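Ruppert Table Oil, 100 ml and 871 ml

Made by Foditico, Clondham

Product overview

Ruppert Table Oil is a clear oil for indoor tables, desks and sideboards of real wood. It goes into the surface and leaves a thin, dull protection which you can repair by yourself at any time. We make it in our workshop in Clondham in two sizes. The small bottle is enough for a side table or for repair of single spots. The large can is for a full dining table with both sides and legs.

The oil has no color added. Still, every oil makes wood a little darker and warmer, similar to how the wood looks when you wipe it with a damp cloth. If you want to know the tone before you buy, please do this small test with water on the underside of the table. The tone of the wet spot is near to the final one.

Suitable for

Oak, beech, ash, walnut, cherry and maple. Also for pine, but pine drinks more and the first coat can look uneven. Veneered tables can be oiled if the veneer is not lacquered. For lacquered, painted or plastic-coated tops this oil is not suitable, it will stay on the surface and become sticky.

How to check if your table is lacquered: put one drop of water on a place which is not seen much and wait ten minutes. When the drop stays round and the wood under it does not change, there is most likely lacquer or fresh wax on it.

What you need

A bottle or can of Ruppert Table Oil
Two cotton cloths without lint
Sandpaper, grit 180 and grit 240
A soft brush or a vacuum cleaner with brush head
Thin gloves
A metal bucket with water for the used cloths

Application

Clear the table completely and clean it. Let it dry overnight. Sand always with the grain, first 180, then 240, and take off all dust. On a table which was oiled before, only the 240 paper is necessary.

Shake the container. Pour a little oil on the cloth, not on the wood, and spread it in long strokes. Work on one half of the table, then the other. After 15 minutes rub off everything that the wood did not take. This is the step where most of the mistakes happen. Oil that is left standing will dry to a shiny skin, and then you must sand it again.

Let the first coat dry for 12 hours with the window a little open. Then apply the second coat in the same way, but thinner. For the table where children eat or do homework we recommend a third coat.

The surface can be used with care after one day. Please wait one full week before you put a tablecloth, a rubber mat or hot dishes on it.

Important safety notice

Cloths with oil on them can heat up and start to burn by themselves. Put them in water directly after the work, or spread them flat outdoors until they are hard. Do not throw them crumpled in the trash. Keep the oil away from children. Contains linseed oil and orange oil, which can cause allergic reaction on sensitive skin.

Daily care

Wipe with a damp cloth and a little mild soap, then dry. Do not use glass cleaner, scouring milk or microfiber cloths. Baskets, trays and flower pots should be lifted and not pulled over the wood, and it is good to change their place from time to time, so that the whole top gets the same light. Things with small rubber feet may leave dark points, felt pads help against it.

For water rings, rub the place lightly with grit 240 and a few drops of oil, wait, and polish dry. One new coat per year is enough for most homes. We do ours in February, when the heated air has made the wood dry.

Technical data

Contents: 100 ml bottle or 871 ml can
Finish: matt
Dry to touch: 12 hours at room temperature
Storage: cool, free of frost, well closed
Shelf life when opened: one year
Matching products: Cliltosberg Wood Soap, Cliltosberg Felt Pads

Delivery and return

Both sizes are sent from Clondham. Unopened containers can be returned within 100 days. Opened containers we can unfortunately not take back, therefore please begin with the small bottle if you are not sure about the tone.
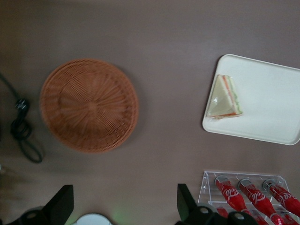
Can I use the oil on a table that was waxed before?

Only after the wax is removed. Clean the top with a wax remover, let it dry, sand it with grit 180 and make the water drop test again. When the drop goes into the wood, you can start with the first coat.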